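Dionysis Fragkou
Spent most of July on timestamps in our wrist camera pipeline. Writing up what I changed while I still remember it. Thread.

The symptom: the hand-eye calibration was fine when the arm stood still and wrong when it moved. Static reprojection error looked good every time. Start a slow sweep over the table and the projected points slid off to one side, always opposite to the direction of travel.

I recalibrated first. So did Fotini Economou, separately, with her own set of poses. We got nearly the same transform. That should have been the hint, and I still spent another two days on the solver.

For context, the stack is Varnix for the arm control loop, Pudus for planning, and a small perception node of ours that turns wrist camera images into poses in the base frame. All three keep time, and they kept it differently.

Varnix stamps joint states when the control loop reads the encoders. Our camera driver stamped an image when the image showed up in user space. Between exposure and that moment you have readout, transfer, a buffer or two and whatever the scheduler feels like doing.

So every image was paired with a joint state from later than the image. Arm still: no difference. Arm moving: the lookup returns a pose the camera had not reached yet when the picture was taken.

Easy to confirm. Drive the last joint back and forth in a slow sine, track one feature in the image, compute the same feature's expected motion from the encoders, cross-correlate. The peak was nowhere near zero. I should have done this on the first morning.

First fix was the lazy one: a constant offset in the driver config. It got rid of most of the error and I would have shipped it. Aliki Konstantinidis ran the same sine with the planner under load and the offset moved. A constant only works if the delay is constant.

What we do now: the driver takes the hardware timestamp from the camera, maps it to the host clock with a running linear fit, and adds half the exposure time. The fit window is 1000 images. Outliers are dropped by residual. It has no idea what the arm is doing and doesn't need to.

The half exposure matters more than I expected. Auto exposure was on, so the middle of the exposure moved whenever the light changed. We fixed the exposure for calibration runs and left auto on everywhere else, and the stamp now follows it.

Second change is on the lookup side. The transform buffer used to return the nearest joint state. It now interpolates between the two on either side, and if there is no later one yet it waits up to 5 ms and then fails. No extrapolation. If you want extrapolation you have to call a different function with an ugly name.

That broke things. Three callers had been relying on "latest" without saying so, including the servo loop. Servoing really does want the latest state for the arm and the old state for the image, and our code had one variable for both. Splitting it into two was a small diff and a long review.

Efthymia Theodorakopoulos asked in that review why the buffer should fail at all when it could return a pose with a bigger covariance. Fair question. My answer was that none of the consumers read the covariance. We agreed to leave the failure in and open a ticket for the consumers.

The buffer length was also silly. It held 4000 joint states and was searched linearly from the front, so the newest entries were the slowest to find. It's a ring with a binary search now. The lookup no longer shows up in the profile.

Side effect for planning: Pudus takes table obstacles from the perception node, and with bad stamps the same edge got inserted a few times in slightly different places as the arm swept past. The planner then kept a fat margin around a thin thing. We had tuned the inflation radius down to work around it. I've put it back to the old value.

If you have a parameter that somebody keeps nudging every few weeks, look upstream of it. There were four like that in our launch files and two of them have stopped moving. I don't have an explanation for the others.

Tooling, for anyone who wants to do the same. The check is a script called lagcheck. It moves one joint, tracks features, prints the delay in milliseconds and its spread, and exits nonzero if either is over a limit. It runs before every recording session. The limit is 2 ms on the delay. On the spread I'm still deciding.

The tracker inside it is plain corner features with pyramidal optical flow. I tried a learned matcher. It was better on bare table and took longer to start than the whole test takes to run, so it's out.

Athina Stefanou pointed out that lagcheck can be fooled by features on the gripper, which move with the camera and pull the estimate toward no motion at all. There is now a mask for the fingers, generated from the URDF and the current opening width, dilated a bit. – Also it refuses to run if the mask covers more than half the image.

Still open: the clock fit takes a while to settle after the driver restarts, and during that time the stamps are usable but not good. At the moment lagcheck just waits. I'd like the driver to report the fit quality so the recorder can decide for itself.

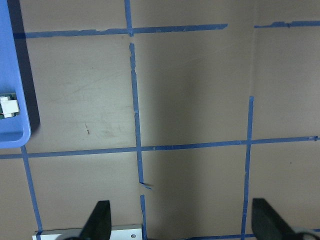
Feature selection is the part of lagcheck I'm working on now. The old version took the strongest corners in the image and hoped they were spread out. The new one divides the unmasked area into cells and takes the best few from each. On a flat tan surface there is very little to hold on to, so most of what it picks is on the blue tape, and the ragged spots and torn ends are better for this than a clean straight edge, where the flow can slide along the strip. The two black fingers are spread wide at the bottom, so the mask has to handle them as separate regions with usable table in between. Shadow edges are the remaining problem, and I don't have a good filter for those yet. Branch is up for review, comments welcome.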